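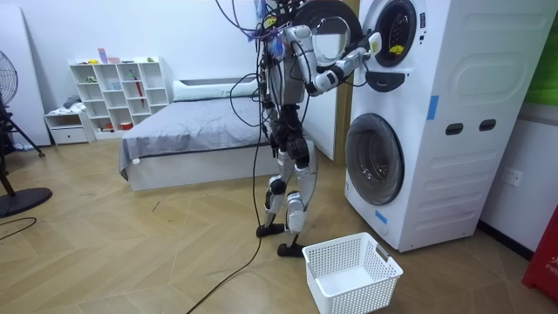 Estíbaliz Bermúdez asked after the last lecture why we need a planner at all, given that opening a washing machine is three moves and any fool could write them down. She is right about the three moves. I wrote them down myself once, in an afternoon, and spent March finding out what I had left out.

Print | E-mail
Filed under: Teaching > Robot Software > Handouts

Week 6: Task state and contact

Reading: the Timum notes up to the section on guards. Hadi Akl's slides cover the same ground with better drawings.

6.1 Steps and guards

A script says "do this, then this". A task graph says "do this if that holds, and if it doesn't, go there". In Timum each step has a guard (what must be true before), a body (the motion) and a check (what must be true after). Most student code has lovely bodies and no checks. The robot then loads a shut door with great confidence.

For a door the minimum set of states is SHUT, HELD, OPEN and UNKNOWN. People leave out UNKNOWN as it feels like admitting something. Put it in. Your robot will spend much of its life there, and so will your marks.

Notice that HELD and OPEN are separate. While the hand has the edge of the door, the arm and the door form one closed chain, and the balance controller has to know it. If the planner believes it has a free arm and the controller believes otherwise, they will settle the matter between them, and you won't enjoy how.

6.2 Where is the door?

Perception gives you a pose and a confidence. With glass, treat both as gossip. A depth sensor may see the door, the drum behind it or a bit of the room bent through the curve. Gurport fits a circle to the rim and ignores whatever lies inside it, a crude trick and still the best one we have. Lech Wasilewska's version also tracks the hinge line, so the fit can't wander off while the door swings.

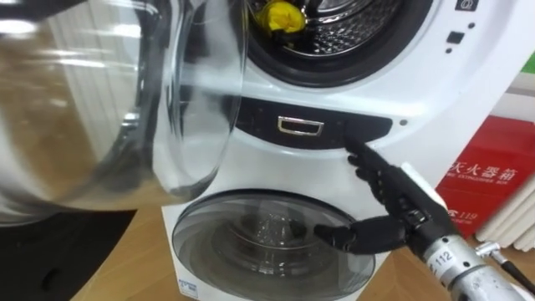
Contact is the part that position control does badly. If your target is 2 mm short you press air, and if it is 2 mm deep you press the machine. So approach under position control, switch to force control near the surface, and stop on a threshold. Then plan for the rest of the hand. With the index finger on the right-hand end of the dark strip, the thumb is already out in front of the lower door, and a collision model that stops at the wrist knows nothing of it. Put every finger link in the model. It costs us 12 ms per query, which we can afford.

6.3 Retreat

Retreats fail more often than approaches in our logs: 17 of the last 40 aborted runs died on the way out. Students plan the way in with care and then ask for "home", by whatever route the solver fancies. Add a via point clear of both doors, and check it with each of them open and shut. 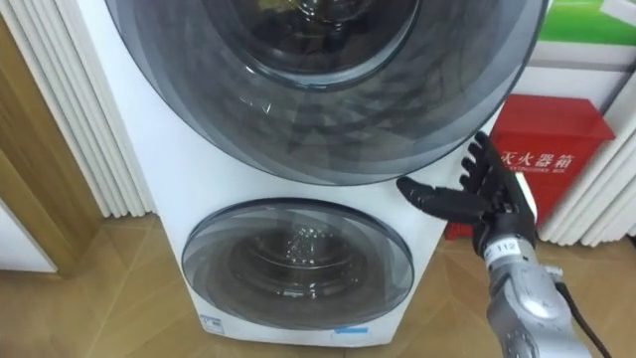
Fig. 3. Hand upright, fingers just below the upper door, thumb across the panel between the two.

Exercise. In Diltier, write the graph for "open upper door, press, retreat", with a check on every step. Then delete one check at random, swap with your neighbour and find each other's. Zofia Urbańczyk has the login details. Solutions go to Barbara Krawczyk by the end of the lab, as a graph file, please, and never again as a photograph of a whiteboard.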